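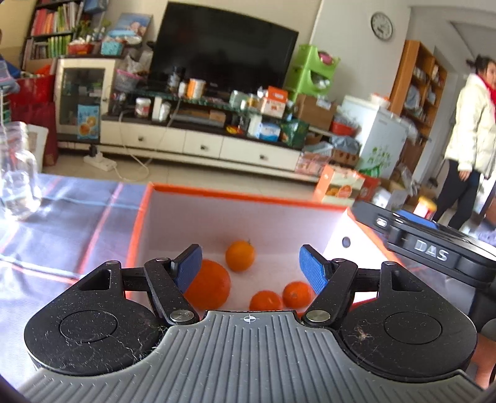

The change we were most nervous about when Mornbridge agreed to back us was asking our packers to become teachers, and it's the part I'd most like to tell you about this quarter. As you'll remember from our application, the two robot arms on the small-lots line at Susstead learn from recordings of people doing the job by hand, and the people are our own packing staff, working with the hand-held grippers in place of their fingers. Loose fruit is where they all start. A big deep-orange one tucked in beside smaller ones, with the rim of a box to clear on the way in, gives you plenty to think about when all you've got is two blue textured pads, and once a second gripper is reaching over the corner of the same box you need some manners as well! Our packers have been judging fruit by feel for years, and it was humbling for them (and for me, I was dreadful) to have that taken away and be left with a squeeze of the hand and a good look.

I'm pleased to say we have 2,602 usable recordings lodged with Taston, who do our training and keep the arms running. That's our target for this stage met and passed. "Usable" is their word, and it means the recording got through their checks and nothing was bumped, dropped out of view or started before the person was ready. A further 419 were put aside, mostly from the early weeks, when we were all still rushing. Packers are paid to be quick and it took a good while to persuade everyone, me included, that a slow tidy pick is worth more to us here than three fast ones.

## What the work is like now

Before the project, everyone on small lots did the same thing from the start bell to knock-off, with a swap between packing and labelling after lunch. There are now four jobs on that line – packing, labelling, minding the arms, and recording – and people move through them over the week. Minding the arms is the one visitors ask about. The minder stands at the end of the bench, clears anything the arms have fumbled, and taps a reason into the tablet so Taston can see it. It's light on the shoulders and fairly heavy on the patience.

Recording has become the popular one, which I didn't expect. You sit or stand as you like, you go at your own pace, and you get a proper yarn with whoever is on the other gripper. Two of our longest-serving packers have had sore wrists on and off for years and asked straight out whether they could do more of it. I had to be careful there. Squeezing a gripper is still a repeated movement, and we've kept sessions short with a change of task after each one. Our physio has been through the set-up with us and wants the tool held lower than most of us naturally hold it, so there's been a fair bit of friendly nagging about elbows.

We've logged 372 hours of recording altogether, every one of them paid at the packer's ordinary rate plus the training allowance your grant covers. I know there was some discussion on your side about whether the allowance was needed. I'd say it mattered a great deal. It told people that showing a machine how to do something is skilled work, and it settled a grumble in the lunch room that might otherwise have grown legs.
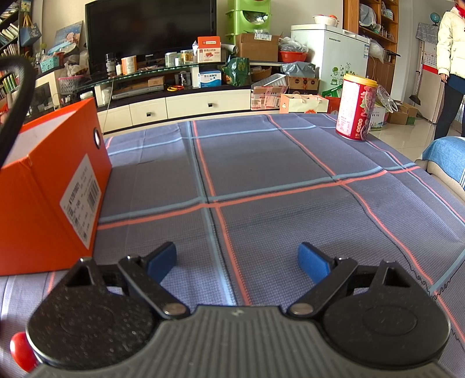

**Leonie Barajas**
Workplace Change Coordinator, Susstead Packing Shed

## Moving on from fruit

We began handling boxes and tins in October, once Taston were happy with the loose fruit. Our small lots are mixed hampers as much as anything these days, and an arm that can only manage a round thing is no great help to us in the busy season. The everyday bits and pieces people practise on are a cheerful jumble. An orange shoebox lying on its side with the barcode label showing is a different proposition altogether from a piece of fruit, and a red can with a gold lid is different again. With a box the question is which edge to go for. Do you take it by the short side, or come at the top and tip it? Ask six packers and you'll be there until tea time.

That disagreement has been the most useful thing to come out of the whole quarter, to my mind. In the first fortnight of boxes, everyone had their own way and the recordings were all over the shop. Taston rang to say the arms were dithering, going a little towards one edge and then a little towards the other. We shut the line for an hour on the Tuesday, put the kettle on, and had everybody show how they'd do it and say why. What came out was a shared way of working that the packers wrote up themselves, in their own words, and it's taped to the bench. I've been here a long time and I can't recall us ever stopping to ask them that before. Some of it has gone straight into how we train new starters for hand packing, robots or no robots.

The results on boxes are early and I don't want to oversell them. The arms will pick up a standing carton and set it down again quite nicely. Anything lying flat is still hit and miss, and soft bags are beyond them for now. Loose fruit is steady enough that the minder can look away for a moment, though they're asked not to.

## How people feel about it

You asked us to be frank on this point, so I will be. When the arms first went in, there was worry, and a few people came to see me privately to ask whether they were training up their own replacements. I gave them the same answer each time, and it's the one in our agreement with you: no permanent packer loses a position or hours through this project, and the promise holds until the end of the funding period. I also said I couldn't see further than that, and I think they'd have trusted me less if I'd pretended to.

The worry hasn't gone. It has changed shape a bit. What I hear more of now is concern about the seasonal crew, who aren't covered by the promise in the same way and who come back to us year after year expecting the work to be there. I share that concern. We are keeping seasonal numbers level this year, and I'd like to raise with you whether the next stage could include recording shifts for them too, so they aren't left standing outside the change looking in.

On the brighter side, there's real pride in the thing. When the arms do something particularly well, somebody will call out whose way of picking it is ("that's mine, look at the wrist on it!"), and there's usually an argument. One packer brought her grandchildren through on the family afternoon and explained the whole business to them better than I've ever managed at a meeting. We've had a couple of people ask about courses, and Taston have offered to take one packer at a time into their workshop for a week to learn basic fault-finding. The first has been and come back full of beans.

## Bumps along the way

A short list, as you prefer:

- The grippers pick up fluff and lint like nobody's business. We now give them a wipe-down at the start and end of each session, and it's been added to the bench notes.
- Cables were a nuisance under elbows until we worked out which side to run them.
- Left-handed packers found the first arrangement of the bench awkward. We've set up one place the other way round and it's rarely empty.
- The tablet's list of fault reasons was written by engineers. The packers have asked for plainer wording and a button for "don't know", and Taston are making both changes.
- Background noise from the main line made it tiring to talk during recording, so we've shifted most sessions to after the big grader shuts down.

## Money and next steps

Spending is on track, with the training allowance a little under and equipment a little over after we replaced a set of finger pads earlier than planned. The full sheet is attached separately. I'd ask your approval to move the underspend across, as I can see us needing more pads before the season is out.

For the coming quarter we've agreed with Taston on a further 200 recordings of items lying flat, done by as many different people as we can fit in, all following the packers' own bench notes. After that we'll try a live hamper run, with one arm and one packer sharing a bench. The packers have asked to choose who goes first and I've said yes to that.

You'd be very welcome to come out and have a go yourselves. Morning tea is at ten, and I'd suggest arriving before it, as the recording crew are generous with the spare gripper but less so with the date scones.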